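The Cutting Board
By Charito Javier
November

A cutting board is a flat slab you cut food on, and I could stop there, but I've been writing up kitchen things for these pages long enough to know that people have strong feelings about this one. The board is one of the few tools that stays out on the counter all day. Knives go back in the block, pans go under the stove, and the board just sits there between the toaster and the canisters, getting used for sandwiches, onions, mail, and (at my place) the occasional bike part. 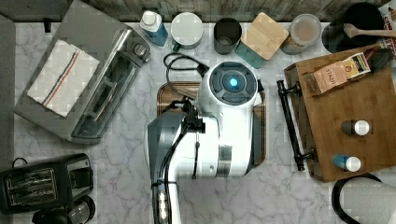
Most home boards are wood, plastic, or bamboo. Bamboo is technically a grass, which my neighbor at Manalo will tell you whether or not you asked. Wood comes in three builds. Edge grain is made of long strips glued side by side, so you see the grain running the length of the board. End grain shows the cut ends of the fibers and looks like a checkerboard, and it's kinder to a knife. Face grain is the broad side of a plank, the prettiest of the lot and the quickest to show scars.

Walnut, maple, and cherry are the usual woods in American kitchens. I'm a walnut person! It's softer than maple and it hides beet stains, and I've never managed to keep a maple board looking decent past the first summer.

On a stone counter any board will skate around if you let it. A damp dish towel underneath fixes that. Rubber feet do too, but then you only get to use one side, and I like flipping mine, garlic on one face and fruit on the other. I also keep the board near the sink for rinsing but never lean it wet against the wood trim, which is how my old one got its black edge. 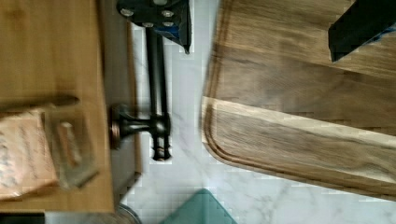 The juice groove

The channel cut just inside the rim is called a juice groove, sometimes a moat. It's there to catch what runs out of a roast or a tomato. Carvers love it. Bakers hate it, because dough and flour pack down in there and you end up digging them out with a toothpick. A lot of boards have the groove on one side only, so everybody gets their way. The shop in Fuvstead where I bought mine will plane a groove off for you, but you lose a good bit of thickness.

Washing is simple: hot water, dish soap, a quick wipe, and stand it on edge to dry. Never the dishwasher. I oil mine with food-grade mineral oil when it starts to look chalky, 2 coats, left overnight in between. Go with the grain and don't forget the groove, which dries out faster than the flat part (at least on mine). Olive oil goes rancid, so please don't.
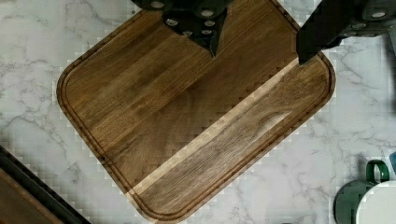
Oddur Dalsgaard writes that I'm too hard on maple, and that his has been scraped back with a steel card scraper every winter and still lies flat. He also says beeswax mixed into the oil makes water bead up nicely and keeps the smell of onion from hanging around. I've tried the wax since, and I'll give him the beading. The onion I can still smell.

Related articles
Bread boxes
Card scrapers
Dish towels
Drumska carving knives
Mineral oil
Wooden spoons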